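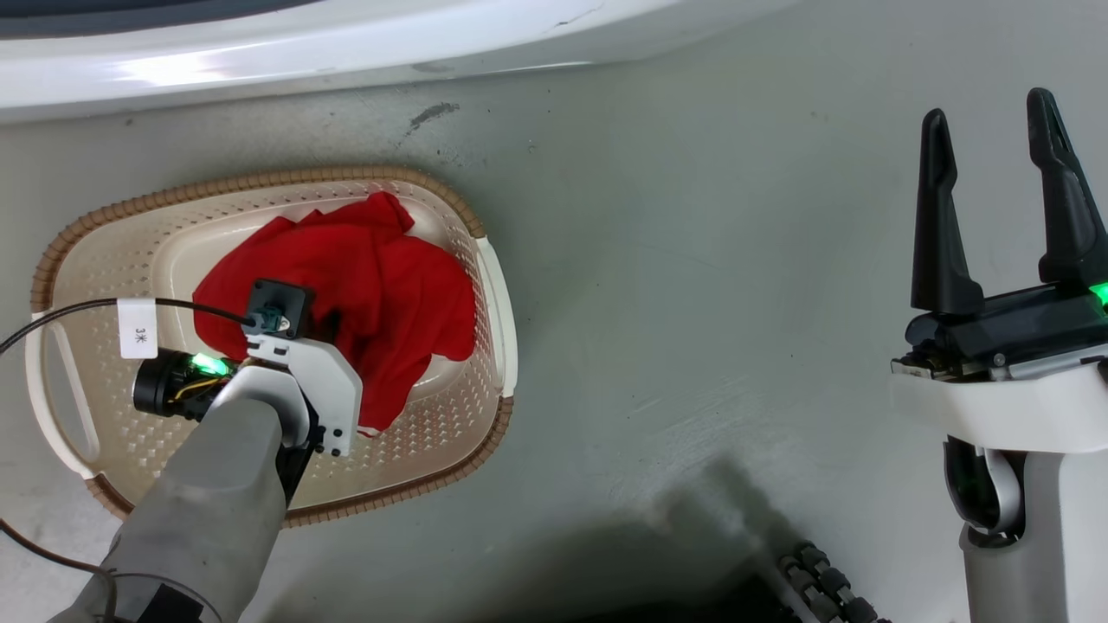 Left arm in the laundry basket with the red cloth, right gripper open over the floor.

STOLLUMTON, September - I'm Saskia Mudgway, I run product at Drotent, and I get to share the fun news: Wudico, our kit for teaching two-armed robots by remote control, goes on sale this month!

If you've ever tried to write code for picking up laundry, you know why we wanted this. A shirt never lands the same way twice. With Wudico you sit down, take hold of a pair of hand controllers and do the job yourself through the robot's arms, watching through its head camera. The kit records every move of both arms along with the video, and you train on that. You need no programming to record (my own first tries were terrible, and I still got the hang of it over a long lunch).

We've spent the summer on baskets and cloth, mostly because cloth is so rude to grippers. Our test customer, the linen service Saragih, had 3 operators recording with us, and they made 80 demonstrations of one task: reach into the basket, get hold of the cloth, lift it out. Each person had 20 minutes of practice first.

"I thought I'd be fighting the thing all morning," said Merle McPhee, shift lead at Saragih. "The hard part was slowing down. When I rushed, I grabbed the basket too, and we had to toss that take."

Tossing takes is easier now, by the way. Adi Santoso, who wrote our recording software, added a foot pedal - one tap throws out the last attempt and starts a new one, so your hands stay on the controllers. He also got the delay between hand and arm low enough that I stopped complaining about it, and I complain a lot.

The first 30 kits ship from our Stollumton workshop with controllers, pedal, recording software and a setup visit from Agata Barbieri's team. You'll need your own arms and a decent desktop computer.

Want to try it before you buy? We're opening the workshop on Wednesday from 2 p.m., and anybody who signs up gets a turn at the controls. Bring a towel or an old sweater if you like, we're always after new fabrics!

Press contact: Evaristo Marras, Drotent press desk, Stollumton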